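Home | Forums | Bimanual | Search | Log in

Glass rack task – does swapping the backdrop help or not?

kaltwood_kid
4/9/22
Running the Vekatis recipe on the stemware task, two arms, wine glasses on a wire tree. 1246 demos, patterned walls plus a marble top in part of them.

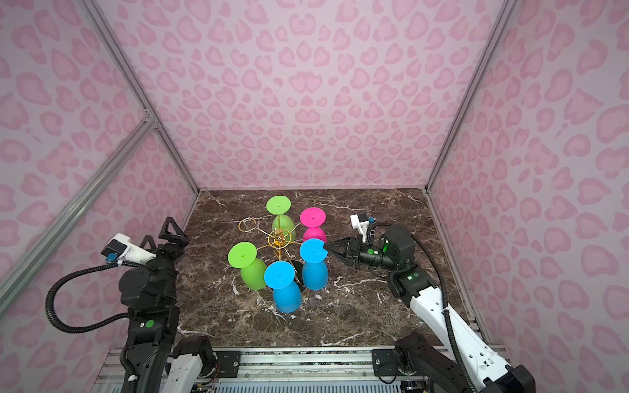 Short version – policy trained on plain walls only falls apart when we change the backdrop. Mixed walls holds up way better. Same network, same number of demos. Anyone else see this?

torque_soup
How many eval rollouts? If it's 12 per condition I don't buy it.

kaltwood_kid
12 per condition, yeah. More coming.

torque_soup
So it's noise. Rerun with a different seed and see if the gap is still there.

marzipan9
Not noise imo. We got the same on the Boria setup with mugs, 586 demos. Plain walls policy would just hover next to the handle and never close. Wrist cams see a lot of wall once the arm tips up.

torque_soup
Mugs have a handle. Upside-down plastic stemware is a differnt problem, you've got the table right behind the thing you want to grab. I'd bet the tabletop matters more than the walls.

kaltwood_kid
Fair. Didn't split those two out. Walls and top got changed together, my bad.

marzipan9
Then split them. Four cells, walls x top. Keep the glass colors fixed or you'll be chasing that too.

gripfail
Does it go for the foot or the stem? Ours only worked after we threw out every demo with a stem grasp. Left us 977, still beat the full set.

kaltwood_kid
Both are in there – operators did whatever. Will try filtering, foot only. Doing the four cells first tho, don't want to change two things at once agian.

torque_soup
Post the failures too pls, not just the rate.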